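Search this newsletter Go Search all issues

Can it clear the table yet?

Every September I get asked the same thing, usually by somebody standing at my sink with a tea towel over their shoulder: so when is the robot going to do this? I've been writing these bits for the newsletter for seven years now and my answer has hardly budged. Soon for the shop floor, not yet for your kitchen, and please could you dry that pan while you're waiting.

But I did promise a proper answer this time, so I've spent a good few evenings reading, watching and pestering people, and I've come back a bit more cheerful than I went in (and a bit more grumpy about one or two things, but we'll get to those).

First the cheerful part. Morais, the packing firm out past the ring road, let me spend a morning on their floor. They've got 4 arms on the line at the far end and they are a joy to watch. Same box, same height, same spot, over and over, and the things just get on with it. The shift lead told me they did 341 boxes before the tea break and she only had to step in when a label roll ran out. I asked if they could fold a cardigan and she laughed so much she had to put her clipboard down.

And there's your trouble in a nutshell! A box on a line is always the same box. A table at home after a wet Sunday with the grandchildren is something else altogether - the plates are still out, there's a bit of crust somewhere, and somebody has left their sports kit in the middle of it all. You and I don't even think about it. We pick up the ball, we know it's round and will roll if we fumble it, we know the plate can't be grabbed like the ball can, and off we go. For a machine each one of those is a separate job, and it has to work out which thing to go for before it's touched anything.

So a lot of the practice happens in computer-made rooms, where you can drop a plate as often as you like and the only cost is the electric. It's fairly plain stuff to look at. A baseball between two black fingers, a bat lying behind it, crockery at the back of the table. I found it oddly gripping all the same (sorry) and sat through far more of it than I'd meant to.
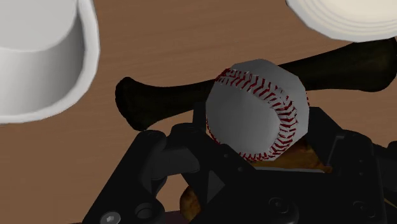

Teresa Rocha wrote in after last month's piece to say I'm far too soft on the whole business. Picking things up was never the chore, she says, it's knowing where they go. Her family has lived in the same house for 14 years and they still can't agree which drawer the tin opener belongs in, so what chance has a machine got? She'd pay good money for something that simply carried the washing upstairs and would leave the clever stuff to the young people.

Well, Teresa, I think you're half right. Putting away is harder than picking up, no argument from me there. But I wouldn't sniff at the picking up. My mum's hands aren't what they were, and a thing that could lift a ball or a slipper off the floor and pass it to her would make a real difference to her day, wherever it lived afterwards. She wouldn't care one bit about the tin opener.

As for what you can buy, I had a look at two. Ovilex have a little arm that clamps to the worktop, and I was allowed a go with it in their showroom. Lovely with a mug. Rather slow with a teaspoon - I could have laid the table, eaten and washed up in the time it took to make up its mind. Fuseo are doing one on wheels, which I haven't tried, and they wouldn't give me a price, so I'm guessing it's not a small one. I've asked twice. I'll ask again.

My own feeling is that we'll see them in care homes and hotel laundries well before we see them in ordinary houses, and that the first one worth having will do a single dull job and do it every day without fuss. I'd vote for emptying the dishwasher. My husband would vote for socks.

If you've got one of these things at work, of any make, do write and tell me how you get on with it, good or bad. I'm especially keen to hear from anyone at the Brarkent laundry, as I've been told they had a towel folder in on trial over the summer and I can't get a soul there to ring me back. Letters to the usual address please, and I'll print the best of them next time.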